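Vasetti teaching kit: two weeks of waggling a robot arm about

Posted December 16, 2019

I teach an evening class for grown-ups who want to get robots doing things, and I've been after a decent way of recording demos by remote control for ages. The Vasetti kit gives you a hand controller, a foot pedal and a practice simulator, so you can muck things up on screen before you go near a real arm (bliss!).

Setup took me 18 minutes, most of it hunting for the pedal's driver. After that you press down to record, lift off to stop, and the arm copies your hand. The controller is light and the lag is small enough that I forgot it by the second evening. I did 12 demos in one sitting and my wrist was fine, which I can't say for my old Bianchini one.

The simulator is where I've spent most of my time. You get a view from just behind the gripper, and it's a cracking way to learn how far apart the fingers are and which way "left" is once the wrist has rolled over.
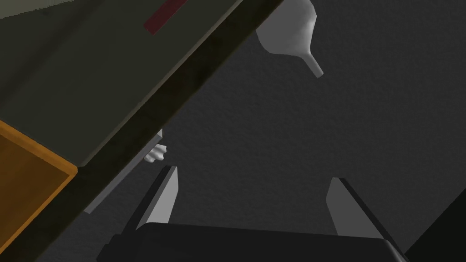

Wrist view in the simulator, fingers open, white funnel up ahead.

My grumble is with depth. On a dark, speckly background like that one I kept stopping short, or drifting off to one side, and a second view would have helped no end. You can add one, but it's buried 2 menus down and it forgets your choice when you close the program. Grr.

Playback is lovely, though. You can trim the dithering off the start of a demo, and Noemi Longo from my class got the hang of it faster than I did. The free storage stops at 1000 demos, plenty for us.

I'd buy it again, but do try the medium grip before you order, as the large is massive.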